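From: Magdolna Dobos
To: Mendham Street Party list
Date: 15/01/2021
Subject: Re: [mendham-party] Sound system and the start time

Hello everybody, and a belated happy new year to those I haven't spoken to yet!

Judit Csonka wrote:
> Can we please settle the start time before we book anyone? Last time
> the flyer said 2 and the first band was still tuning up when my
> sister's family had to leave. Also, is Tín still willing to DJ
> between the bands, or do we need to ask someone else?

Judit, you are quite right about the start, and I'm sorry your sister missed it (I remember her boys, they were so looking forward to the drums). I talked it over with Gergely on the phone, for much longer than either of us meant to, and we'd both like to keep 2 on the flyer but have the sound check finished well before lunch. That means the speakers have to come the evening before. Gergely has room in his garage and says he doesn't mind moving the car.

Tín is in, and very happy about it! He wants to do a calypso hour this time and has been digging through his uncle's records. If you have requests, send them to him and not to me, my taste stopped somewhere in my school days.
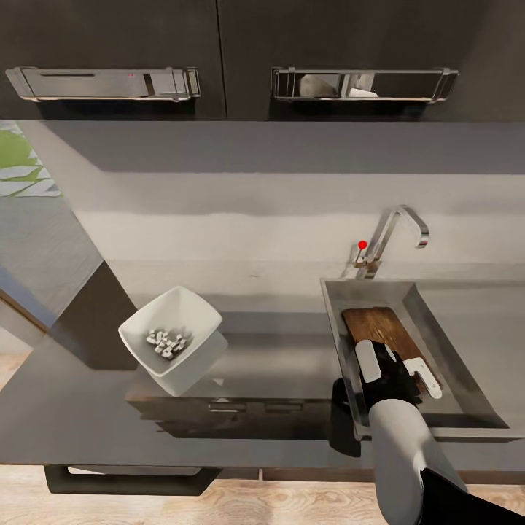
Now, the money. Nolte quoted us 1,800 for the stage, the speakers and one person to run the desk, and that's for the whole Saturday in August. Pao-chu thinks we could get it for less from the people in Tratitz who did her cousin's wedding, but they don't bring their own generator, and you'll all remember the year with the extension cords. I'd pay the extra myself, but I'm open to being talked out of it.

For the bands, 17 have written in so far and we have room for 5. I've put the demos in the shared folder. Do give Nenel a listen if you only have time for one, their trumpet player is wonderful and they're willing to go on first.

Please send me your picks whenever you've had a chance to listen, and Judit, give my love to your sister.

Warmly,
Magdolna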